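What the Copper Pair Carried

The last central office in Bondamton still running an electromechanical exchange served 262 subscriber lines. Its replacement fit in a cabinet the size of a refrigerator. The old equipment had filled two floors, needed its own battery room, and made enough noise during the evening peak that technicians on the switch floor talked with their hands.

Interest in that equipment has grown among collectors, radio hobbyists, and a few engineering departments. Most of the attention goes to the telephone sets, which are easy to find and easy to display. The network behind them is harder to keep. A rotary set can sit on a shelf. A step-by-step exchange needs floor loading, a ventilated battery, and somebody who knows how to adjust a wiper.

The working principle is simple enough to describe in a paragraph. The exchange feeds a direct current, usually from a 48-volt battery, down a pair of copper wires to the subscriber. With the handset on its cradle, a switch holds the circuit open and no current flows. Lifting the handset closes the loop. A relay at the exchange detects the current and connects the line to a selector, which returns dial tone. From then on every digit is sent as a series of short breaks in the same loop.

The dial is a timing device. Turning it to the finger stop winds a spring, and no pulses are sent during that motion. On release, a governor holds the return speed near ten pulses per second while a cam opens and closes a set of contacts. In North American practice a 1 sends one break, a 9 sends nine, and a 0 sends ten. Selectors at the exchange follow the breaks directly, stepping up one level per pulse and then sweeping across the contacts of that level in search of a free trunk.

Governor wear is the usual fault in a dial that has been stored for decades. The lubricant thickens, the return slows, and the exchange reads the long breaks as a hang-up. Cleaning and a small amount of light oil at the bearings correct most cases. Oil on the governor's friction surfaces makes the speed worse and has to be removed completely.
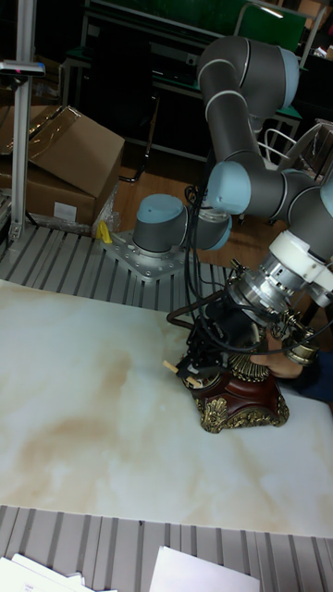 The Irovton Line Survey

Surviving outside plant is poorly documented. Route maps were redrawn whenever cable was added, and the superseded sheets were thrown out. In Irovton, a rural district that was converted late, a survey begun in May set out to trace the original open-wire routes on foot, using pole stubs, easement records, and insulator fragments.

The results show how much the network depended on loop length. A long pair has high resistance, and resistance lowers the current available to operate relays and to power the carbon transmitter in the handset. Designers set an upper limit for the loop and chose wire gauge to stay under it. Heavier wire reached farther and cost more. On the Irovton routes the change from fine to heavy gauge falls almost exactly where the calculation says it should.

Capacitance was the second limit. Two parallel conductors store charge between them, and the effect rolls off the upper part of the voice band as distance increases. The remedy was the loading coil, a series inductor placed at regular intervals, commonly 6,000 feet. The coils flattened the response up to a cutoff frequency and blocked nearly everything beyond it. This suited speech. It was also why loaded pairs had to be stripped of their coils before they could carry digital subscriber service.

The survey found coil cases at 3 sites. All had been bypassed and left on the pole.

Ringing

The bell used a different supply. The exchange placed alternating current on the line at a nominal 90 volts and 20 hertz, high enough to drive a polarized electromagnet and swing a clapper between two gongs. A capacitor in series with the ringer passed the alternating current and blocked the direct current, so that an idle telephone did not look like an open call.

Party lines complicated the arrangement. Several households shared one pair, and the exchange had to ring one of them without disturbing the rest. Coded ringing used patterns of long and short bursts and left subscribers to recognize their own. Harmonic ringing used several frequencies, with each bell mechanically tuned to respond to one of them. Tuned ringers still turn up in estate sales and are often reported as defective, when they are only being tested at the wrong frequency.

Common ringer coils measure well above 1,000 ohms, and the winding wire is thin. An open coil can sometimes be repaired at the lead-out, where the fine wire was soldered to a heavier tail. A break deeper in the winding generally means a donor part. The Borkix parts index, a reference kept by dealers, lists nearly 2,000 ringer and network assemblies with their resistance values and terminal markings.

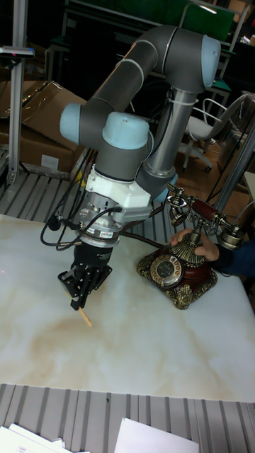 Can a rotary telephone still place a call on a modern line?

It depends on the equipment at the other end. Some analog ports still decode pulse dialing, but many fiber terminals and internet adapters accept only tones. An inline converter that reads the pulses and sends the matching tone pairs solves the problem in most homes. Ringing should be checked separately. Small adapters supply limited ringing current, and one mechanical bell may be all they can drive.

What Is Being Kept

The Navaratnam collection holds a working section of step-by-step switch, assembled from the frames of two retired offices. It is powered in short sessions to limit contact wear. Relay springs are gauged before each run, and the wiper banks are cleaned with lint-free cloth and alcohol — abrasives are prohibited, as the contact plating is thin and cannot be renewed in place.

Spare parts are the main constraint. Relays can be rewound and springs can be cut from stock, but the molded insulators between bank contacts crack with age and have no current source. Trial replacements machined from phenolic sheet have held their dimensions so far. Their behavior in humid weather is still being measured, and the second test bank will stay on the bench through the summer.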